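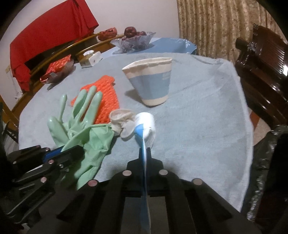 Unit 3 handout: What counts as a finished task?

Read before Wednesday's lab. Bring your project log and one result from it that you trust less than the others.

Where we left off

Most of the first drafts of the project report claimed that hand-held gripper demonstrations are "natural" and "easy to collect." I marked that sentence in nearly every draft. Natural compared to what? You are working with two jaws that open and close along one line, and a wrist that gets tired. The Marchal team's log has 48 demonstrations of its tidying task. Of those, 17 were thrown out, and the reason column for most of them says "bad." I can't grade "bad," and a learning method can't do much with it either.

I am not against this way of collecting data. I am against writing about it as if the hard part were already done.

Soft things

Rubber gloves, knit pieces and squeeze tubes are on the object list on purpose. A rigid block has a pose you can write down. A glove doesn't have one in any useful sense. Pick up a mint-green glove by the palm and the fingers go where they like, and the next attempt starts from a different shape even if you put it back in "the same place."

Some teams got around this by smoothing the glove flat before every attempt. Fine, but then say so. The Skiver team's draft says its method "handles deformable objects." What the log supports is that it handles one glove, laid flat, by one operator, on one afternoon. That is a much smaller claim and I would give it a better grade.

Squeeze tubes look easier and cause their own trouble. Turned edge-on, a tube is a thin strip with a fat cap at one end. Decide in advance whether you grip the cap or the body, and don't switch halfway through the set.

Two grippers

Half of you want to use two grippers because it looks better in the final presentation. Ask first what the second one is for. If the left hand holds one thing while the right hand holds something unrelated, you may have two one-handed tasks running at once. I'd call it a two-handed task when one hand's action depends on the other's: steadying a container while something goes in, say, or handing over.

The Plumico team should reread its own task sheet with this in mind. Zekance too. "Both grippers closed on something" is a state, and it can't stand in for a goal.
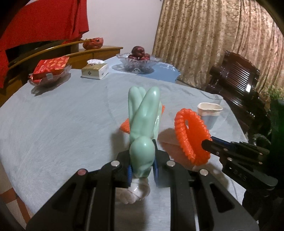 Writing a success rule

Your rule has to be written before you collect, and a person who wasn't there has to be able to apply it. Minimum contents:

Start state, including how soft items are arranged
End state, in terms of objects and where they are
What counts as a drop
Time limit
Who judges (this can't be the operator)

"The glove is in the basket" will start an argument the first time one finger hangs over the rim. Settle it on paper.

For Wednesday

Swap rules with another team and judge 3 of their recordings without talking to them. Write down your verdicts, then compare. If you disagree on even one, the rule goes back for revision, and so does any success rate you computed with it.

Don't bring me a percentage without the count under it.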